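Cleaning & Organizing > Work Spaces > Shared desk reset, what do you do with the big paper?

1,049 views

deskrow_pat
Posts: 409

We have shared desks on our floor. You book one through Nalldale in the morning and you're supposed to leave it bare by the time you go home. Two of the desks are in corners and those are the ones that collect stuff. I got put on the list for resetting the corner ones in October and I want to know how other people handle it.

The small stuff I can deal with. Pens go in the cup, cups go in the kitchen, foil wrappers go in the bin. My problem is large sheets of paper. People use them for sketching or for covering the desk when they eat, and then they leave them. They don't fit in a folder, they don't fit in the desk bin unless you crush them, and if you crush two of them the bin is full.

Do you fold, roll, or toss?

Gun-woo Yeon
Posts: 3,563

Fold. In half, then half again, then into the paper recycling by the printer. If there is anything drawn on it, it goes on the shelf with a note and gets tossed after a week.

Rolling is a waste of time unless you have rubber bands. It opens back up as soon as you let go of it.

mlittlefield
Posts: 973

I disagree on folding. If it's blank on both sides it's a perfectly good sheet and a fold ruins it. We keep a flat stack on top of the low cabinet and people take from it. It does get used, I've refilled the stack maybe twice this year.

Gun-woo Yeon
Posts: 3,563

A flat stack on top of a cabinet is how you end up with a cabinet nobody can open. We had one. It got to be a foot high and the bottom half had coffee on it.

mittens_and_mail
Posts: 88

Can you post what the desks look like? Hard to say without knowing how much room you have. Also what else is on the desk, because if there's a monitor in the way you're going to do it differently than on an empty table.

deskrow_pat
Posts: 409

Sure. Corner desk, monitor stays, sheet of paper, and the floor at the end of the desk.
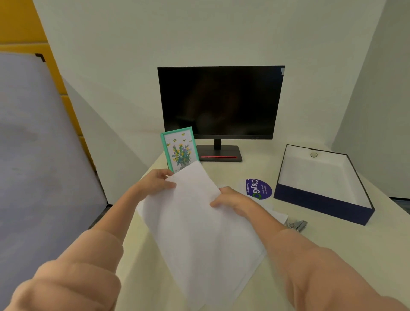
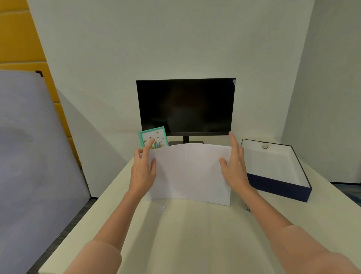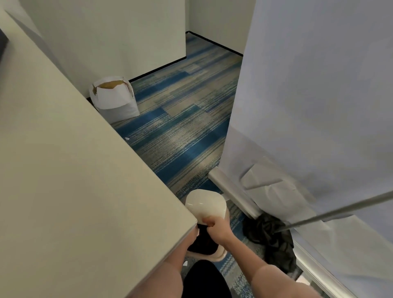 The rule here is that the monitor stays and everything else is either claimed or cleared. I don't know whose the flower picture is. I've left it where it is for now. The bins get emptied for us but only what's in the bin, so a bag sitting on the carpet will stay on the carpet until one of us picks it up.

The depth of the desk is what gets me with the paper. There isn't enough room in front of the monitor to lay the sheet flat and fold it properly, so I end up doing it half in the air and the fold comes out crooked.

mittens_and_mail
Posts: 88

OK that helps. I'd push the monitor all the way back if it isn't already, then turn the sheet so the long side runs along the front of the desk. Fold left to right first. The second fold you can do against the desk.

Also move the picture before you start. I knocked a frame off a desk doing exactly this and the corner came apart.

Do-yoon Sun
Posts: 212

That torn white paper bag on the floor would be my first job. A bag that's open at the top already is your recycling bag. Stand it up, put the folded sheets in it, put the scrap in it, carry the whole thing to the recycling at the end. Then you've used one bag and the trash bin stays for trash.

mittens_and_mail
Posts: 88

Depends on what was in it. If it had food in it I wouldn't put it in with clean paper. Ours get rejected for grease.

Do-yoon Sun
Posts: 212

True. Look inside first.

mittens_and_mail
Posts: 88

What is the purple sticker, ClayGO? Is that a company thing?

deskrow_pat
Posts: 409

Clean as you go. It's for the common areas. I'm going to ask if I can put it up somewhere people will see it. I was thinking the wall by the kitchen.

mittens_and_mail
Posts: 88

I'd put it on the desk itself, back edge. People don't read walls.

Gun-woo Yeon
Posts: 3,563

Please don't put stickers on the desks. I spent a whole afternoon getting Cerkex labels off ours with a plastic scraper and you can still see the squares when the light is low. If it has to be on the desk, tape it down so it can come up again.

mittens_and_mail
Posts: 88

Or stick it in the lid of a box. There's an open box right there on the right side of the desk. If it's nobody's, that could be your claimed items box. Charger, glasses, whatever gets left. It has a low footprint and it already looks decent on a desk.

mittens_and_mail
Posts: 88

Sorry, I don't know that it has a lid. The side of the box, then.

deskrow_pat
Posts: 409

I like the box idea. I'd want one per desk though and I only have the one. Jodon sells flat packed ones but the shipping costs more than the boxes.

mittens_and_mail
Posts: 88

Shoe boxes.

mlittlefield
Posts: 973

Going back to the paper. If you don't want a stack on the cabinet, stand the sheets up. We have a gap between the end of one desk and the wall and I slid a piece of cardboard in there as a divider. Sheets go behind it on edge. They bow a little but they stay clean, and you can see how many there are. When the gap is full we stop keeping them.

Gun-woo Yeon
Posts: 3,563

That I could live with. A gap fills up and then you have to stop. A cabinet top doesn't have that.

Do-yoon Sun
Posts: 212

What about the dark cloth thing on the floor by the partition? Bag or jacket, I can't tell. We had a rule that clothes go on the hook by the door the same evening, no waiting a week. Things on carpet get stepped on or rolled over by chairs.

deskrow_pat
Posts: 409

Same here, I just need a hook. The Cheng rack by the elevator is always full. I'll ask about an adhesive one for the side of the kitchen cupboard.

So what I'm going to try:

Check the floor first, bag and scraps, then anything cloth goes up off the carpet.
Move the picture out of the way before touching the paper.
Blank sheets go on edge behind a divider. Marked ones get a note and a week.
Anything with food on it goes in the trash bin.
Wipe the desk last.

Gun-woo Yeon
Posts: 3,563

Wipe under the monitor base too. Lift it, don't slide it.

mittens_and_mail
Posts: 88

I'd still do the desk before the floor. Crumbs fall down and then you're doing the carpet twice.

deskrow_pat
Posts: 409

We don't vacuum, that gets done at night. I'm only picking things up. But ok, desk first and then floor, I don't mind either way.

mlittlefield
Posts: 973

Let us know if the divider works. Ours needed a strip of tape at the bottom to keep it from sliding out on the carpet.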